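Ticket 3234
Subject: Sunar wool coat, lining pulling at the back vent
Product line: Tistar outerwear, women's
Status: Closed
Opened by: Ama Ametepe, Opoku store

Customer brought back a long wool coat in camel, size 40, bought from us in June on pre-order. The lining pulls at the back vent when she sits or walks quickly. From the outside you see a pucker just above the top of the vent, and the left side of the vent swings open and stays open. No tear, no loose thread. She would like to keep the coat if it can be fixed.

I checked the other coats on the rail in the same style. One more does the same thing, though less. The rest hang fine. Please tell me if this is a known fault or if I should send both back.

Reply from Arken workroom
We have no other reports on this style. Before you send anything, please do the following:

Hang the coat on a wide wooden hanger overnight, buttoned, with nothing in the pockets.
Turn it inside out and look at the hem of the lining. There should be a soft fold of spare fabric, deep enough to slip a finger under.
Read us the letter printed on the small tag inside the left pocket.

Do not press the vent yet. Steam will hide the pucker for a day and then we can't tell what is wrong.

Ama Ametepe
Hung overnight. The pucker is still there, same place. There is no spare fold at the hem on the customer's coat, the lining is flat and tight all the way across. The second coat has a fold on the right and almost none on the left. Both tags say C. The coats that hang well are all tagged B.

Arken workroom
Thank you, that narrows it down. Batch C was lined with a different viscose after the first cloth ran out. The new one is a little heavier and we think it shrank when the finished coats were steamed before packing. The lining pattern was not changed between the two, so any shrinkage comes straight out of the fold at the hem.

We would still like one measurement. Lay the coat flat, inside out, and measure the center back of the lining from the neck seam to the hem. Then measure the wool over the same distance. The lining should be at least 2 cm longer than the wool on this style.
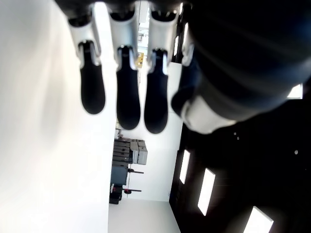
Gorazd Nikolaidis: I'd be careful with that number. It only works if the lining is stitched down at the hem all the way around. On the sample I worked from, it was caught at the side seams and left free at the vent, so you have to measure beside the vent as well as at center back. Otherwise you can get a good reading and still have a tight left side.

Ama Ametepe
Measured both ways. Customer's coat: lining and wool are the same length at center back, and the lining is 5 mm shorter beside the vent on the left. Second coat: fine at center back, same length as the wool beside the vent. So Gorazd is right about the second one, I would have passed it on the first measurement.

Arken workroom
Agreed, both are faulty. Fix for the customer's coat, which any good alterations person can do:

Unpick the lining along the hem and up both sides of the vent.
Let down the turned edge of the lining. There is enough in it to bring the fold back.
Cut a new facing strip for the left side of the vent from the spare lining we are mailing you.
Slip stitch by hand, loosely. A machine stitch will show through the wool – we tried it.

Please send the second coat back to us. Take any other C tags off the rail until they have been measured.

Ama Ametepe
Strip arrived, color is a good match. Our alterations person did the work on the customer's coat and the vent now closes on its own. She tried it on, sat down in it, walked up and down the shop and took it home. Second coat is packed and waiting for the courier. No other C tags on the rail.

Arken workroom
Lining pattern for the next Sunar run has been lengthened at the hem and at the vent. Closing this ticket. Charge the alteration to us.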